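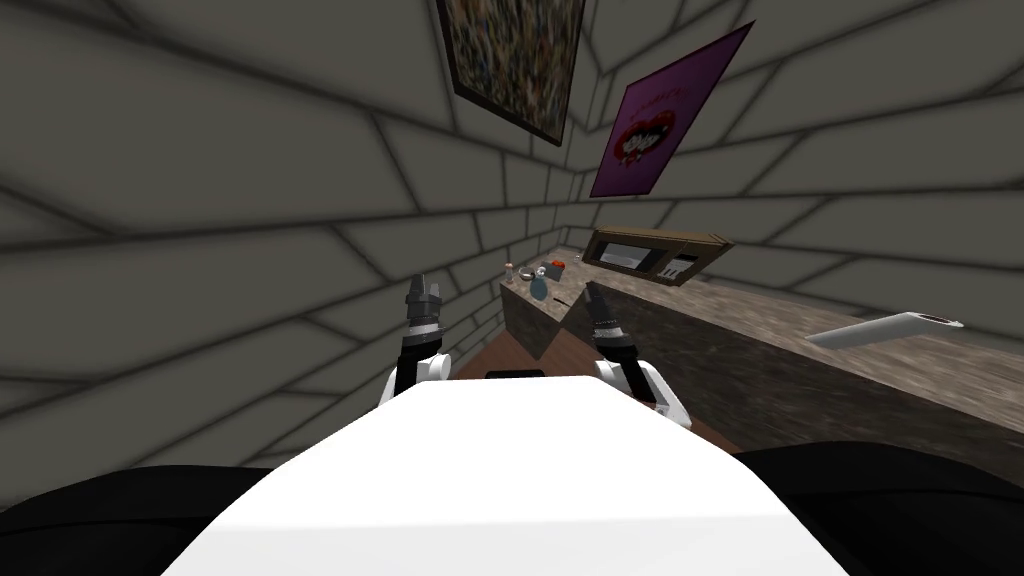 **Backing singers and dancers wanted for the Skukia single launch**

Stiron is looking for backing singers and dancers to join Skukia for the launch of her first single in December. The show is at Wurkik, a club with room for 493 people. You will perform 5 songs with her, including the single.

We need:

- two backing singers, one of them comfortable with high harmonies
- four dancers with some experience in street or commercial styles
- one understudy who can learn both the singing and dancing parts

You must be 18 or over and free for all rehearsals. Rehearsals run in the evenings, for a total of 40 hours. An agent is not required.
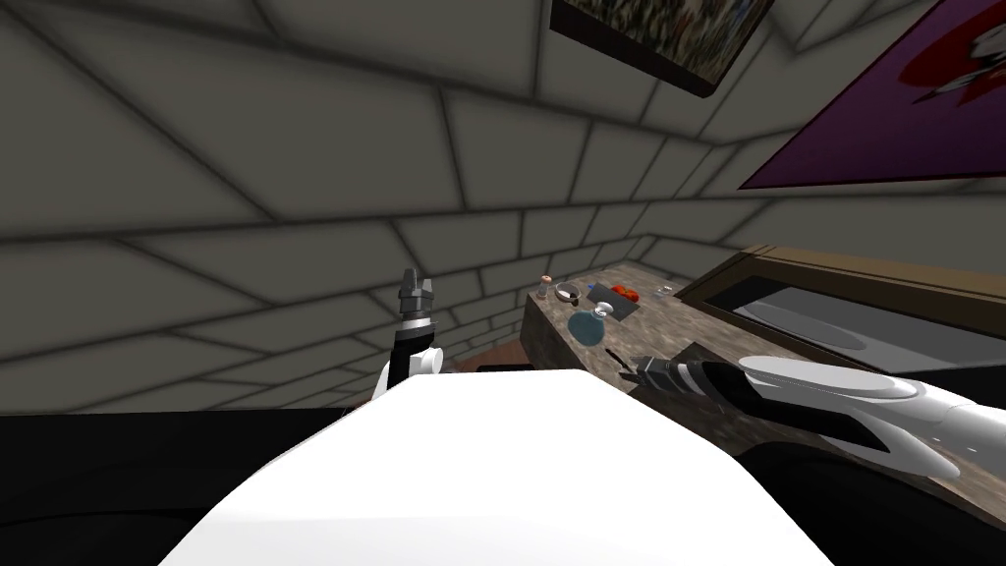
Pay is a flat fee of up to $2,000, depending on the role, with the understudy paid whether or not they go on. Travel within the city is covered, and a meal is provided on show night. Stage clothes are supplied and will be fitted at the second rehearsal. The colors are still being settled, but Skukia has asked for something close to the big purple poster on the block wall, with the same thin dark red border picked up in the trim. Please bring your own plain black shoes.

To apply, send us:

1. A short video of you singing or dancing, with no editing
2. A recent photo
3. A list of past stage, video or TV work
4. Any dates in December you can't do
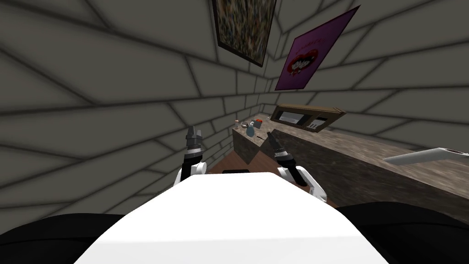

*White torso, black shoulders, both arms raised.*

Auditions are by invitation. Singers will be asked for one verse and chorus of their own choice. Dancers will learn a short routine on the day from choreographer Lesego Mokoena.

Send applications to the casting desk at Stiron, marked "Skukia launch," by 17/11/2024. We reply to everyone, including those we can't invite.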